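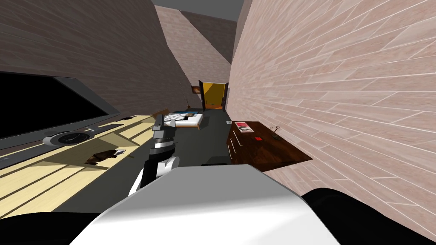 **Open Day, Grorkness building, hall 2: check before the doors open**

Station: simulated bedroom demonstration (Brotley control software, two-arm robot)
Checked by: Edeltraud Lanz
Second check: Esperanza Goicoechea
Month: December. Start of check 7:40 a.m., doors open at 10.

Marks: [x] in order, [ ] not in order, [~] in order with a comment.

### 1. Floor and access

- [x] Emergency exit behind the station is free and the sign is lit.
- [x] Fire extinguisher is in its place, seal not broken.
- [~] Cable between the projector and the control PC. It crosses the way of the visitors. I have put a cable cover over it, but the cover is black on a dark carpet and it is hard to see. Yellow tape is requested.
- [x] Chairs of the first row are connected to each other.
- [ ] Number of persons. The hall is permitted for 140 persons, and 159 have registered for the morning. Esperanza will stand at the door and let people in by groups. Please do not open the side door for the latecomers, also not for colleagues.

### 2. Electrical

- [x] Test labels on all power strips are valid.
- [x] No power strip is plugged into another power strip.
- [~] Projector (3,000 lumens) becomes warm at the back side. Keep the brochures away from the air outlet. Yesterday there was a pile of them directly on it.

### 3. Control PC and simulation

- [x] Simulation starts from the shortcut on the desktop, without a password on the screen.
- [x] Room loads complete: desk with the television, dresser, bed, door at the far end.
- [x] Camera view comes from the robot itself and is strongly tilted. A person with sensitive balance can feel unwell when it moves fast on the big screen. Speed of the camera is set to low and must stay low.
- [~] Arm movement. The operator shall move the arm slowly when it goes along the desk. When I tried it with the quick setting, two people in the test group looked away.

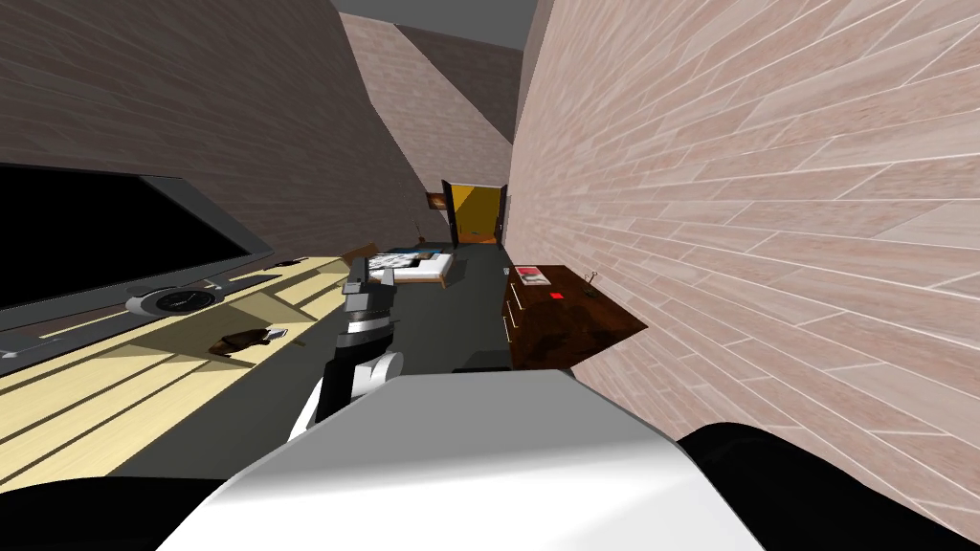
- [x] Pause key works from both keyboards.
- [~] The small objects on the desk are difficult to recognize from the last row. The speaker should say aloud which object is meant before the arm goes there. The same is valid for the red object on the dresser.
- [ ] Network connection to the real robot. It must be OFF during the demonstration. I found it on at 8:05. The real robot stands in the Wike lab next door and the lab was locked, so there was no danger, but a visitor with the controller in his hand must never be able to move it. I have pulled out the cable and hung a tag on it. Second check by Esperanza at 9:30, please sign below.

### 4. Visitors at the controller

- [x] One visitor at a time, seated.
- [x] Wrist strap is not damaged.
- [~] Wipes for the controller: one pack only, 17 pieces left. More are in the Cludska cabinet, upper shelf.
- [x] Children use the controller only together with an adult.
- [x] Text for the speaker contains the sentence that one can stop at any moment.

### 5. Open points

| Point | Who | Until |
|---|---|---|
| Yellow tape on cable cover | Lanz | 9:00 |
| Entry by groups | Goicoechea | from 9:45 |
| Network cable, second check | Goicoechea | 9:30 |
| Wipes | Lanz | 9:00 |

Comment E. Goicoechea, 9:32: Cable is out, tag is on, I tried the connection from the PC and it gives an error as it should. Tape is done. The wipes I did not find on the upper shelf, they were behind the printer paper.

Comment E. Lanz, 9:40: Thank you. Station is released for the morning. For the afternoon group, sections 1 and 3 must be checked again.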